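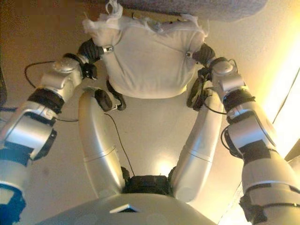

Kinen, the home textiles repair and reuse company, will open its fourth neighborhood workshop in Gronow this October. The new location will accept worn cushions, pillows, quilts and upholstered seat pads from households across the district, and will return them mended or pass them on for reuse. Many of the items brought to the company's existing workshops are plain white pieces, bunched or frayed along one edge with wisps of fabric coming away, and they are often thrown out although the rest of the cover is sound. Repair of this kind of damage will be offered at a fixed price, with no appointment needed.

The Gronow workshop will have 6 sewing stations, a drop-off counter and a small shop selling finished goods. It joins the company's locations in Rurkis and Wamel, which together handled 103 repair orders in their first month of extended evening hours. Demand has been strongest for zipper replacement, seam repair and refilling.

"People are attached to the things they sit and sleep on," the company said in a statement. "They want them fixed close to home, at a price they know in advance – and they want them back quickly."

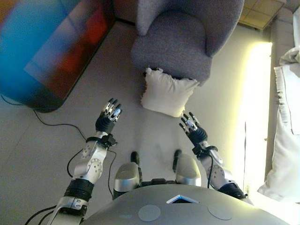 Kinen will also introduce a living room service for customers who wish to have several matching items looked at together. Staff will review seat covers, throws and loose cushions as a set and advise on thread, lining and fabric weight. A gray upholstered armchair with a felt-like surface, for instance, calls for different care than a white square pillow with ruffled corners, even when the two are used side by side every day. Customers will receive a written estimate before any work begins.

Standard repairs at Gronow will be ready within 4 working days. Residents who register before opening will receive 20 percent off their first order. Registration forms are available at the Rurkis and Wamel counters.

About Kinen
Kinen repairs, refills and resells household textiles through its neighborhood workshops. Press inquiries may be directed to the company's communications office in Rurkis.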